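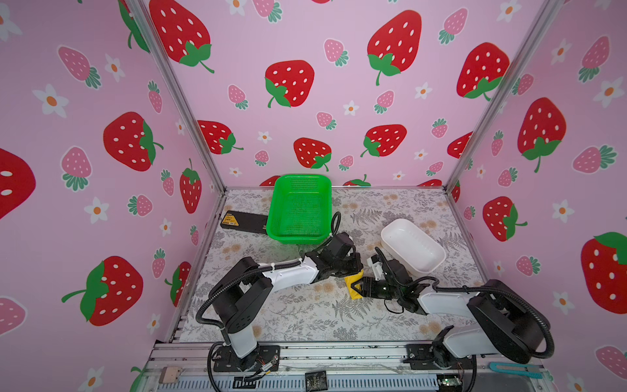

Nastard Housing Cooperative Residents' Board
Forum > Shared Spaces > Furnishing and Finishes
Topic: Patterned wallpaper beside work tables: guidance requested

i.pai
Posted 9:14 am

Good morning. I am writing on behalf of the Furnishing Group in connection with the ground floor craft alcove. The group has been asked to recommend a wall covering for the three sides that enclose the work table. The current preference is a pink paper with a strawberry print, in large red and smaller pink fruit with small white flowers between them. Before the recommendation goes forward in July, I would be grateful for comments on two points: whether a pattern of this scale is suitable so close to a working surface, and how the inside corners should be finished.

The amount set aside for materials is $225. Labor is to be provided by residents.

Ilango Pai
Furnishing Group

c_braganca
Posted 9:52 am

Thank you for opening this topic. I support the strawberry paper. The alcove is used mainly by families in the afternoon, and plain walls were tried there before with little enthusiasm from anyone. A large print also hides small marks better than a plain color does.

On the corners, I would ask that metal posts be considered. Silver aluminum posts at the two back corners would cover the cut edges of the paper and give a straight line where the walls meet.

Conceição Bragança

jvandenberghe
Posted 10:31 am

I must record a different view. A work table should have a quiet background. Residents use the alcove to sort beads, buttons and thread, and red fruit on pink paper directly behind the table makes small red items difficult to find. I would propose a plain pale paper on the back wall and the strawberry print on the left and right walls only.

I have no objection to aluminum at the corners.

Jasper Vandenberghe

c_braganca
Posted 10:48 am

With respect to Mr. Vandenberghe, the beads are sorted on the table and the paper is on the walls. A person looking down at a tray does not see the back wall. If contrast is the concern, a plain mat on the table would address it at far lower cost. Mixing two papers in a space of this size would also look unfinished.

jvandenberghe
Posted 11:05 am

A person seated at the table does see the back wall, particularly a child. I accept the point about the mat. I maintain the point about the wall.

t.vilela
Posted 11:40 am

I papered the Veltine reading room with a print of a similar kind and offer the following for the group's use.

The leaves and stems of a large fruit print catch the eye at any join. Please check the repeat before ordering. The Veltine paper repeated every 324 mm and we lost a good deal of each roll in matching it. Allow at least one spare roll.

Decide in advance which way is up. Prints of this type often have fruit pointing in several directions, and one of our strips was hung upside down before it was noticed. Mark the top of each strip in pencil on the back.

Start with the back wall, at the center, and work outward to the corners. Turn the paper 5 mm around each inside corner and lap the side wall over it. If posts are fitted afterward, the lap will be covered.

Tiago Vilela

e.antunes
Posted 1:20 pm

May I ask whether the paper will be washable? The alcove is also used for glue and paint. Teixeira, where we bought the hallway paper, will supply samples on request, and I would suggest wiping one with a damp cloth before any order is placed.

I am also in favor of the full strawberry scheme. I would simply ask that the lower part of the wall, just above the table edge, be given a clear protective coat.

Ermelinda Antunes

t.vilela
Posted 1:37 pm

A clear coat can yellow over a pale pink. Please test it on an offcut first. We used Jurnach matte at Veltine and the change was slight but visible.

i.pai
Posted 3:02 pm

I thank all members for their comments. The group will request two samples and will price the corner posts separately; my early estimate is around $50 for the pair. Mr. Vandenberghe's proposal for a plain back wall will be listed as an alternative in the recommendation, and members may indicate a preference in this topic until the end of the month.

jvandenberghe
Posted 3:15 pm

Noted with thanks. Please enter my preference for the alternative.

c_braganca
Posted 3:19 pm

Please enter mine for strawberries on all three walls.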